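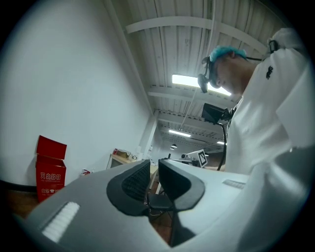
Chapter 9
Setting Up a Workroom

A workroom is any room where people do the same kind of job many times a day. It may be a packing room, a sewing room, or a spare office with a table in it. The job changes from place to place, but the first decisions are much alike: what covers the floor, where the table goes, who sits and who stands, and what people wear.

This chapter starts with the floor and walls. Wood floors are easy to sweep but show scratches from chair legs. Plain white walls reflect light onto the work and make scuffs easy to find. A dark baseboard hides the marks left by mops and shoes.

The second part covers clothing. Hairnets and long sleeves are common where loose hair or lint could get into the goods. Section 9.2 explains how to fit a cap so that it covers the hairline and stays put when the wearer leans over the table.

The last part deals with seating. An office chair suits paperwork, but many hand tasks are done standing, and the chair should then be kept clear of the walkway.

The Heltley packing room, first described on page 59, is used again in the exercises. Its floor plan is on page 173. Have a tape measure and graph paper ready before you begin.

Terms to know: workroom, baseboard, walkway, standing task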